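少年司法施設の見学会に行ってきた

前から行きたいと思っていたTelness青少年センターの一般公開に、ついに参加できました! 少年事件で観護措置や保護処分を受けた十代の人たちが暮らす施設で、ふだんは家族と関係者しか入れません。公開は年に一度、6月に申し込みを受け付けて、当たった人だけに案内のはがきが届きます。去年は外れ、おととしも外れ、今年は封を切る前から廊下で小躍りしていました。

見学日は2023年9月7日。忘れないうちに、メモを見ながら書いておきます。長いです。

## 門から受付まで

最寄りの停留所から坂を上がって、正門に着いたのは集合時刻のずいぶん前でした。高い塀を想像していたのですが、道路側は生け垣と緑色のフェンスで、塀があるのは運動場の裏手だけ。隣は普通の畑で、ちょうど誰かがネギを抜いていました。

受付では身分証を出し、携帯電話とカメラと腕時計をロッカーに預けます。腕時計まで預けるとは知らなかったので、その後は一日中、時間がさっぱりわからないまま歩くことになりました。メモ帳と鉛筆は持ち込みできます(ボールペンは不可。鉛筆は受付で貸してくれて、帰りに本数を確認されます)。

今回の参加者は29人。法学部の学生さんらしいグループ、保護司をしているというご夫婦、それから私のように、少年事件の記事を読んでいるうちに現場が見たくなった、というただの読者も何人か。四つの班に分かれて、私の班を案内してくれたのは生活指導課のSigrún Lykkegaardさんでした。この方の説明がとにかく面白かった! 早口で、質問されると立ち止まって、次の班に追いつかれるまで答えてくれるんです。

## 入所の手続きを逆からたどる

見学のコースは、入所してくる少年と同じ順路になっています。車両用の入口、待合室、持ち物の確認をする部屋、医務室、面談室。私たちは人数の都合で最後の面談室から逆回りに歩きました。

面談室は、思っていたよりずっと小さい部屋でした。机は壁にくっつけてあって、職員と少年が向かい合わせではなく、角をはさんで斜めに座ります。Lykkegaardさんいわく、正面に座ると質問が取り調べに聞こえてしまうそうで、最初の晩の面談では事件のことはほとんど聞かないとのこと。聞くのは、食べられないもの、飲んでいる薬、眠れているか、家の誰に連絡してほしいか。「最後の質問に答えられない子が、一番気になります」という言葉を、メモに大きく書きました。

医務室では看護師のVasiliki Athanasiadisさんが待っていてくれました。入所した日のうちに全員の健康診断をして、歯も診るそうです。歯! 虫歯の治療だけで何度も外の歯科に通う子がいて、そのたびに職員が二人付き添うので、歯科医に月に一度来てもらう形に変えたところだと聞きました。付き添いの手配がどれだけ大変か、という話になると、横にいた職員さんたちが一斉にうなずいていたのがおかしかったです。

持ち物の確認をする部屋には、預かり品の棚がありました。中身は見えないようになっていて、番号札だけが並んでいます。靴ひもとフード付きの服はここで預かり。退所の日に靴ひもを自分で通し直す時間をちゃんと取るのだそうです。

## 生活棟

生活棟は三つあり、見せてもらえたのは空いている一棟だけです。残りの二棟には少年たちがいるので、廊下の曲がり角から先へは進めません。当然の配慮だと思いますし、案内でも「見学のために彼らの予定を動かすことはしていません」とはっきり言われました。

一棟に個室が8室。ベッド、机、棚、小さな窓。窓は外の木が見える高さにあります。壁に掲示してよいのは家族の写真と自分の作品だけで、何を貼るかは担当職員と相談して決めるとのこと。

一日の流れも教わりました。

- 起床、点呼、朝食
- 午前は授業(在籍校の教科書をそのまま使う)
- 昼食と休憩
- 午後は実習か面談、週に数回の運動
- 夕食、家族への電話、日記
- 消灯

日記は職員が読んで返事を書きます。夜勤のSteinar Ingvarssonさんは返事が長いことで知られているらしく、それを目当てに長く書いてくる子がいるのだとか。Ingvarssonさん本人は「字が読めないと苦情も来ます」と笑っていました。

夜間の職員は全体で6人。無断外出について質問した学生さんがいて、私も気になっていたので身を乗り出しました。ごまかさずに答えてくれましたよ。数年前に外部通院の帰りに一度あり、少年はその日の夜に祖母の家で見つかったそうです。その後で変わったのは、施錠よりも連絡のほうでした。警察、家庭裁判所、保護者への電話を誰がどの順にかけるかを一枚の紙にまとめて、事務室と当直室の両方に貼ってあるとのこと。紙の現物も見せてもらいましたが、番号の欄は当然ながら隠してありました。

## 図書室がよかった

個人的に一番わくわくしたのは図書室です。広くはないのに、本がちゃんと読まれている棚だとすぐわかる。背表紙がくたくたの漫画、整備士の資格の問題集、料理の本、六法。六法を借りる子は多いそうで、自分の審判で出てきた言葉を引くのだと聞いて、なるほどと思いました。

今年度の貸し出しはここまでで328冊。司書役のFloor Hoekstraさんは週に二日だけ来る方で、リクエストの紙を一枚ずつファイルに綴じています。断ったリクエストにも必ず理由を書いて返す、という決まりを自分で作ったそうです。パソコンはAsusの古いノートが一台、外にはつながっていなくて、蔵書の検索にだけ使っています。

## 実習室

午後は実習棟へ。木工、調理、印刷の三つの部屋があり、木工室では少年たちの作った踏み台を触らせてもらえました。角がとてもきれいに丸めてある! 地元の保育園に納めるものなので、やすりの工程だけで何日もかけるのだそうです。

印刷室では、近くの商店街の福引券を刷った話を聞きました。依頼してくるFlustanoという文具店は、代金のほかに毎回感想の手紙を添えてくれるとのこと。その手紙が部屋の入口に束で下げてあって、職員さんが嬉しそうに何枚かめくって見せてくれました。納期に遅れそうになった回の手紙は、わりと厳しいことが書いてありました(そこも隠さないのがよかった)。

調理室はその日、点検中で中に入れず、戸口から説明だけ。パンの日は棟じゅうに匂いが広がって、授業にならないらしいです。
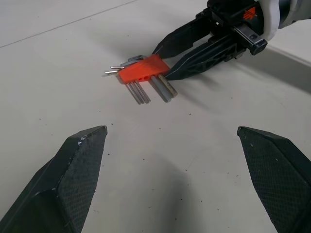 ## 質疑応答

最後に会議室に集まって、所長のEyvindur Bundgaardさんとの質疑の時間がありました。予定を大幅に過ぎていたようですが、時計がないので本当のところはわかりません。

覚えている範囲で書いておきます。

**退所した後の連絡は続くのか。** 制度としては保護観察に引き継がれるので、施設から連絡することはしない。ただ、本人からの電話は受ける。運転免許が取れた、という電話が一番多いそうです。

**被害者への対応は。** 施設が直接やり取りすることはなく、窓口は別にある。中では被害について考える時間を週に一度設けていて、外から講師を招いている。Arnardóttirという支援団体の人が長く担当していて、講義ではなく手紙を読む形だそうです。手紙の中身については話せない、とのことでした。

**報道で名前が出ることについて。** これは保護司のご夫婦からの質問。Bundgaardさんは少し考えてから、捜索のために必要な情報が出ることと、その記事がいつまでも残ることは分けて考えたい、と答えていました。就職の面接で昔の記事を出された子の話もあって、会議室がしんとしました。私はふだん事件記事を読む側なので、ここはだいぶこたえました。

## これから申し込む人へ

歩く距離が長いので、靴は楽なものを。階段も多いです。昼食は持参で、会議室で食べられます。飲み物は受付横で買えますが、缶は持って入れないので紙コップに移してもらってください。質問は先に紙で出しておくと、担当の人が資料を用意してくれます。私は当日まで知らずに、医務室で聞きたかった睡眠の話を半分くらいしか聞けませんでした。

帰りのバスで、同じ班だった学生さんと、ずっと日記の返事の話をしていました。来年は調理室が見られるといいなあ。また6月に申し込みます!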